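Kadico – Surgical Skills Lab, Sutgate
Trainees wanted for suturing practice sessions, starting in May

Kadico is looking for surgical residents and final-year medical students to take part in a series of suturing and tissue handling sessions at our Sutgate lab. There are 30 places. No earlier lab experience is needed, but you must be able to tie a basic surgical knot.

Each session lasts 60 minutes and covers one task: closing a short incision. You will work on your own, with an instructor in the room. We ask everyone to attend six sessions and fill in a short form after each one.

Participants receive $300 after the third session and a further $300 after the last – $600 in total. Travel from the Schumacher building and the Flonham campus is covered. Parking is not.
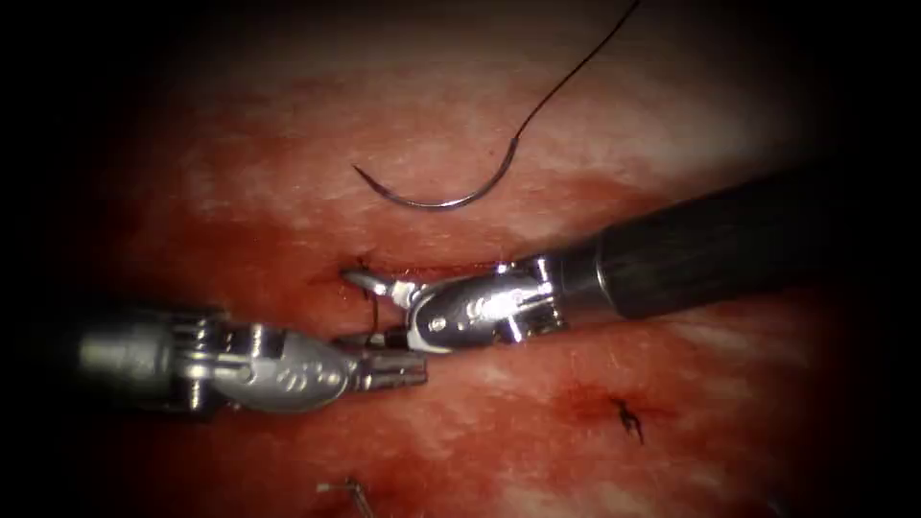

Good lighting and a steady view of the incision are provided at every station. If you wear glasses for close work, bring them. Gloves and gowns are supplied in all sizes. Tell us before you sign up if you have a latex allergy.

To apply, send a one-page resume and your available hours to the Kadico front desk in Sutgate. Put "suturing sessions" in the subject line. Places are filled in the order we receive applications.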